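ジョンゲート双腕調理台の把持力低下問題

2018-10-11　文:スラメット・ナスティオン

ジョンゲート双腕調理台の把持力低下問題(ジョンゲートそうわんちょうりだいのはじりょくていかもんだい)は、軽食の盛り付けを題材とする双腕ロボットの実験設備「ジョンゲート」で見つかった不具合の総称である。平行グリッパーが物をつかんだまま静止していると、指を閉じる力が少しずつ抜け、やがて対象物が滑り落ちてしまうというもので、関係者のあいだでは親しみも込めて「居眠り」と呼ばれてきた。けが人は出ていないが、食卓という身近な場所での安全を考えるうえで、今もよく引き合いに出される。

概要
ジョンゲートは、卓上に据えた二本の腕でサンドイッチなどの簡単な朝食を整える設備で、制御ソフトウェアには「オテル」が使われている。パンや葉物のように柔らかいものと、容器や皿のように硬いものとを同じ指で扱わねばならないところに、この設備の面白さがあり、また難しさもあった。強く握ればパンはつぶれてしまうし、弱く握れば皿が傾く。そのため品目ごとに握る力の目標値をこまやかに変える仕組みが設けられており、これが後に問題の舞台となった。

経過
最初の報告は、ソース容器を持ち上げた右腕が、皿の上で待機しているうちに容器を落としたというものである。当初は指先の汚れが疑われ、丁寧に拭いてから試験が続けられたものの、日を置いてまた同じことが起きた。そこで条件をそろえ、持ち上げて12秒静止する動作を100回繰り返したところ、20回で落下が記録された。落ちるのは決まって静止の後半であり、動いている最中には一度も起きなかったという点が、原因を探る大きな手がかりになったのである。

原因
調査の結果、モーターの過熱を防ぐための保護機能が、静止中の握りを「仕事の終わった状態」と取り違え、電流を段階的に絞っていたことがわかった。保護機能そのものは、指が壁や台に押し当てられたまま動けなくなった場合に備えたもので、設計としてはごくまっとうなものであった。ところがオテルの更新の際に、物を持っているかどうかを知らせる信号の名前が変わり、保護機能の側だけが古い名前を読み続けていた。信号が届かなければ「何も持っていない」とみなす決まりだったため、警告も出ず、記録の上では万事順調に見えていたのである。こういう静かな故障ほど、見つけるのに骨が折れる。

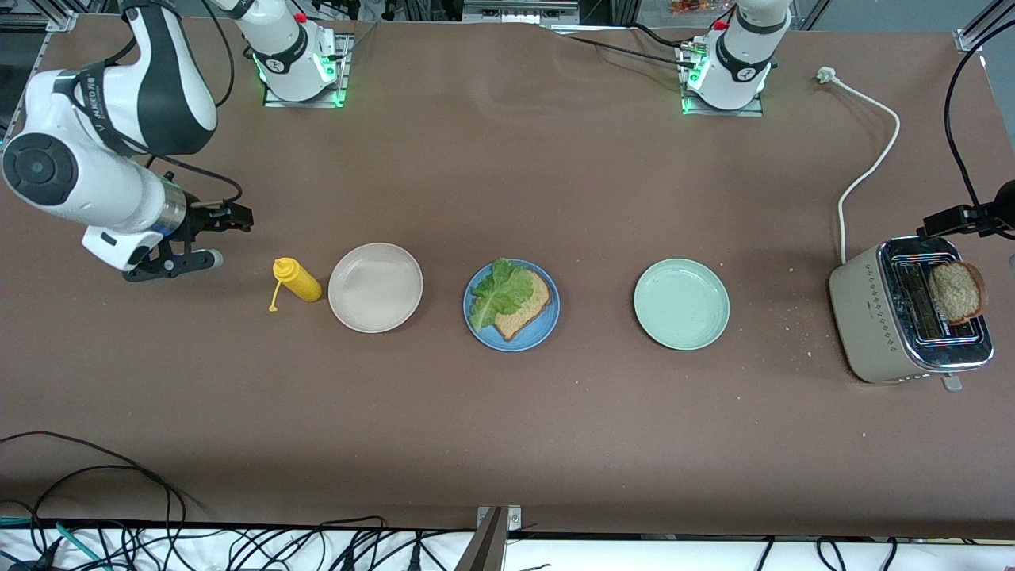
対策
修正版では、把持の信号が途切れた場合には握る力をその時点の値に保ち、操作者に知らせたうえで、ゆっくりと腕を下ろすように改められた。あわせて、指の開き幅が待機中にわずかでも変わったときには記録に残すこととし、過去の動作記録2,012件も読み直された。その中からは、落下には至らないまでも指がゆるんでいた例がいくつか見つかっている。トースターのように熱を持つ器具の上では、物を持ったまま待機しないという運用上の決まりも加わった。たとえ握りが確かでも、停電や通信の途絶はいつ起こるかわからず、落ちた先に何があるかで事の重さがまるで違ってくるからである。

評価
修正後に同じ静止試験が行われ、落下は記録されなかった。もっとも、容器の中身が減って重心が移った場合の挙動については試験が足りないとの指摘があり、これは「チョン」と名付けられた後継の試験手順に引き継がれている。チョンでは、持つ、待つ、置くという三つの段階を別々に評価し、とりわけ待つ時間を長めに取る。

関連項目
センドブリッジ式把持試験
オテル(制御ソフトウェア)
平行グリッパー
フェイルセーフ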